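Stivach season two opens in August with new map and ranked reset

The second season of Stivach, the online team arena game from the studio Tuvby, will start in August. It brings a new map, one new playable character and a full reset of the ranked ladder. Servers will go offline at 6 am on launch day and should be back by mid-morning.

Stivach is a free game in which two teams of 4 try to hold three towers until a timer runs out. It came out last year on PC and has since been added to consoles. Players on all systems share the same servers, although anyone using a mouse and keyboard can choose to be matched only with others doing the same.

New map: Ladthorpe

The new map is called Ladthorpe and is set in a flooded market town. It is smaller than the maps used in season one. Two of the towers stand on dry ground, one at each end of the high street, while the third is on a bridge that can be raised and lowered by either team.

Water slows most characters down and puts out fire effects, so players who rely on burning attacks will need to plan their route. The roofs can be reached by ladders behind the shops. Tuvby says matches on Ladthorpe have been shorter in testing than on the older maps, and that the timer there has been cut to match.

Ladthorpe will be in casual play from the first day. It joins the ranked rotation two weeks later.

New character: Blöndal

Blöndal is a support character who carries a lantern. Her main ability lights up an area and shows any enemy inside it, including those using stealth. Her second ability moves a teammate to her side, with a long wait before it can be used again. She has low health and no quick way out of a fight — a weakness the studio says is deliberate.

Her final ability puts out every light on the map for a few seconds. Her own team can still see as normal during this time, but enemies can see only a short distance ahead.

She can be unlocked for 2000 coins, the same price as the last character added. Coins are earned by playing matches and finishing daily tasks. Players who own the season pass get her straight away.

Ranked changes

All ranked scores will be reset when the season begins. Everyone starts again at 1584 points, the figure that marked the bottom of the silver tier in season one, and plays a set of placement matches before a new rank is shown. The top tier now begins at 2000 points and no longer has a fixed number of places.

Rewards from season one will be handed out at the same time as the reset. These are a banner for everyone who finished their placement matches and a weapon skin for those who reached gold or above. Players need to log in once before the end of the season to collect them.

There is also a change to how leaving a match is handled. A player who drops out and returns within two minutes will no longer lose points, as long as the match is still going. Leaving for good carries a longer ban than before, and repeat cases will be moved to a separate queue.

Groups of three will no longer be able to enter ranked play. Tuvby says the fourth player in those teams was too often left out of voice chat and reported more bad matches than anyone else. Solo players, pairs and full teams are not affected. 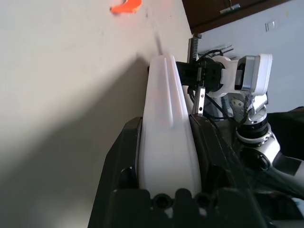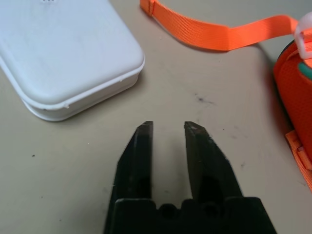 Download size and known problems

The update can be downloaded a day before the season starts. Console players will need to restart the game once after it has installed, and PC players who have changed their key settings are advised to save a copy first.

Tuvby has listed two known problems. The bridge on Ladthorpe can make a loud repeated sound if both teams use the controls at once, and Blöndal's name may show without its accent in some chat windows. Fixes for both are planned for the first patch of the season.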